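Clearing the table, finally

I told myself I'd have the house in order before the holidays, and then it was December 24, 2018 and I was still walking in circles with a dish towel over my shoulder. My mother used to say a house gets clean one table at a time, so I made a cup of tea (the Flandmont blend, if you remember me going on about it back in August) and started with the white one.
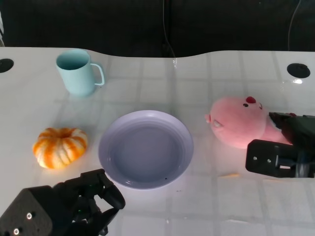

Folasade Dauda gave me most of my colored dishes when she moved away from Diltwood, and I have never been able to keep them tucked in a cupboard the way a sensible person would. I like them out, where I can get at them! The light-blue mug is my morning one, with a handle that suits my hand, and the lavender plate has that nice wide rim, so toast crumbs mostly stay where they belong. And yes, the little orange and cream striped pumpkin is still with us. I bought 2 of them at the Sokeck farm stand and gave one to my sister, and I can't quite bring myself to part with mine just because the calendar says so.

The plate will go back on the low shelf and the mug on its hook, and the pumpkin can move to the windowsill next to the candles. After that I have 17 cookie tins to sort through, and I'm fairly sure half of them have lost their lids.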